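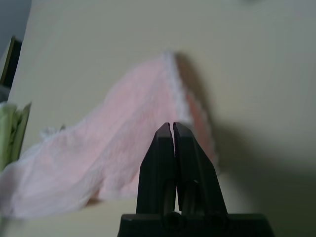
Gripper fingers closed, pink towel behind, viewed by the wrist camera.

To: cell-support list
Subject: Re: Towel cell – finger alignment and cable routing after service

Dorota Krajewska wrote:
> Following the March service at Mandurport, we request clarification on three
> matters before the towel cell is returned to the operators. First, whether the
> wrist camera must be realigned whenever a gripper is removed. Second, whether
> the service loop on each arm may be shortened. Third, which towels should be
> used for the acceptance run, as the Brandham sheet and the Wieczorek sheet do
> not agree.

Dear colleagues,

The answers below apply to the two-arm cell at Mandurport only. Sites with the older mounting plate should continue to follow the Brandham sheet until a revised version is issued.

On the first matter, realignment is required whenever the gripper has been taken off the wrist, even if the same unit is put back. Close the fingers fully and compare the wrist view with the reference stored in Fedudix. The gap between the fingers should run straight from the tips to the base. If it leans to either side, loosen the camera mount and not the fingers. The fingers are set at the bench, and adjusting them in the cell has twice left us with a pair that met at the tips and stood open lower down.

Technicians are also asked to clean the finger faces before making the comparison. Terry cloth sheds a good deal of lint, and lint packed near the linkage can hold a finger open by enough to spoil the check. A dry brush is sufficient. Solvent should not be used.

On the second matter, the loops may not be shortened. The cable must have enough slack for the wrist to turn through its full range with the arm reaching to the far side of the table, and a loop that looks untidy at rest is often the correct length.
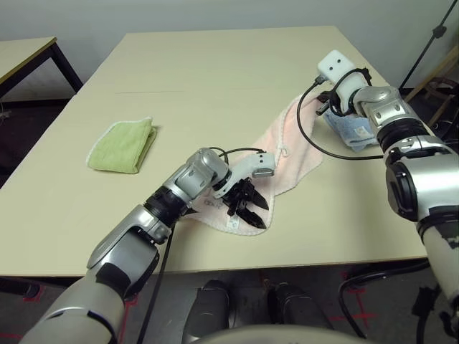
The more common fault is a loop that has slipped along the arm and hangs low over the work. It can then drag across a towel during a fold, and the operator will usually report this as a grasping error. Move the arm slowly by hand guidance through the folding positions, watch the cable at each one, and reset the tie at the wrist if required. Chipped paint on an arm cover should be entered in the log but does not hold up release – a cracked cover does.

On the third matter, the Wieczorek sheet is to be followed. The acceptance run uses the pink, green and light blue towels, and all of them remain on the table throughout. The steps are as follows.

1. Confirm that the table has not shifted against the tape on the floor. If it has, move the table and leave the tape where it is.

2. Run the arms at 50 percent speed for the first 6 folds. Keep one hand near the stop button and note any contact between a cable and the cloth.

3. Lay the pink towel lengthwise across the table, with the green towel to its left and the blue towel to the right and farther back. Fold one end of the pink towel over, then check the approach of each gripper to the cloth. The fingers should come in level with the table and without pressing on it.
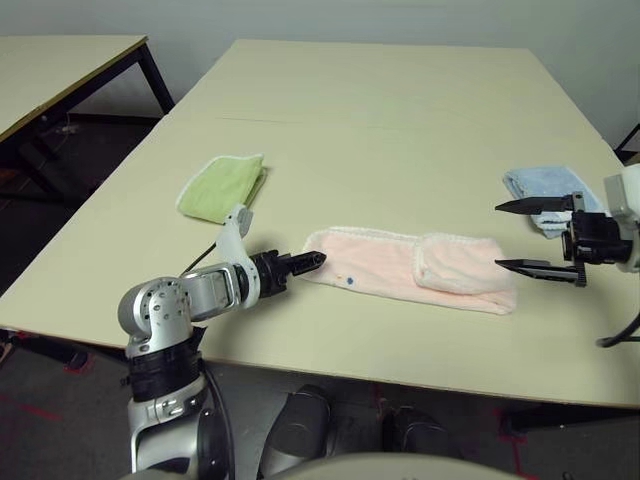

4. Raise the speed to the normal setting and repeat. The cell may be released when 95 percent of folds are completed without help from the operator. Record the result in Fedudix under the service entry, with the name of the technician.

Should the cell fail at step 4, return to the wrist camera check before changing any other setting. Please send questions to this list so that the other sites can see the replies.

Regards,
Cell Support Office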